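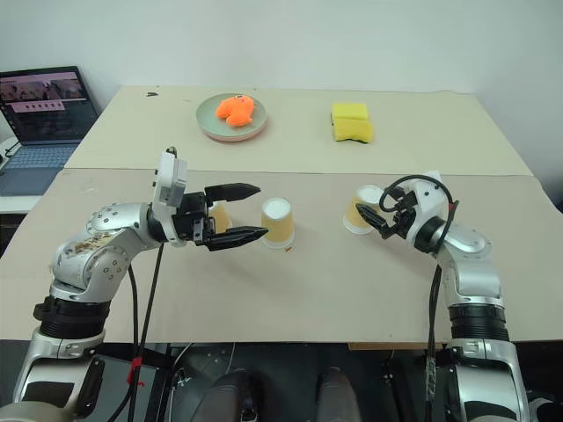 Wiltimis Cups

README

Wiltimis Cups is a set of short recordings of paper cups being handled on a tabletop. It covers picking up, turning over, moving, lining up and stacking. This file says what is in the set and how the folders are laid out.

Contents

The set holds 493 recordings in 4 folders:

turn: a cup starts upside down and is set upright, or the other way round
move: a cup is shifted from one part of the table to another
line: cups are placed in a row
stack: cups are put one inside another

Each folder has its own notes.txt with the starting layout for every recording. The turn folder is the largest, with 200 recordings. The stack folder has 148. The remainder are split between move and line.

Cups

All cups are paper. They were bought in sleeves from Harries and used until the rim bent or the side creased, then thrown away. A dented cup is marked "worn" in the notes. No lids, sleeves or liquids were used.

Table

The work surface is beige and has a few scuffs. A second, paler table stands behind it, and the join between them runs from side to side. Cups should not be placed across the join. Layouts in notes.txt are given from the front edge of the near table.

Known problems

In the line folder, some notes list cups from right to left. These are being corrected.
The names Flullell and Demard in older notes refer to two starting layouts, now called "near" and "wide".

Changes

October: stack folder added, duplicate entries removed from move.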